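Workplace Fitness Scheme, Prillberg Site: Progress Report to Stevens
Print this page | E-mail this page
Last updated: September 4, 2019

Prepared by Tamunoemi Iyamu for Derek Hollis

1. Period covered
The report covers the work done since the grant was released in June. Spending is within the agreed amount and no change to the budget is requested.

2. Enrolment
The scheme has 80 places and all were filled at opening. Since then 13 people have withdrawn, 8 of them on moving to the Prukudow site. Their places have been offered to the waiting list in order of application.

3. Weigh-ins and walking records
Weigh-ins take place monthly, in the morning, with shoes and jackets off. Results are entered against a member number and names are held separately. Two sets of scales gave different readings in the first month. Both were reset by Lino Ferraro and the affected members were weighed again. First-month figures in the earlier summary should be disregarded.

Walking records are still kept on paper. Return of the sheets is uneven, and late sheets are entered under the month walked, which alters totals already reported.

4. Exercise sessions
Leonardo Pagano leads the strength session and Fulvio Pagano the beginners' session. The beginners' session now starts later to suit the early shift. Attendance is recorded at the door.
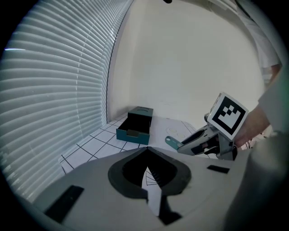

5. Outstanding items
a) Replacement mats: order placed with Pesum, delivery date awaited.
b) Waist measurements: method to be agreed before the next weigh-in.
c) Paper walking sheets: shorter form in draft.
d) Transfer of records for members now at Prukudow: consent forms sent out.

Related items
Fitness Scheme: Terms of Grant
Member Guide to Monthly Weigh-ins
Prukudow Site: Session Times
Walking Record Sheet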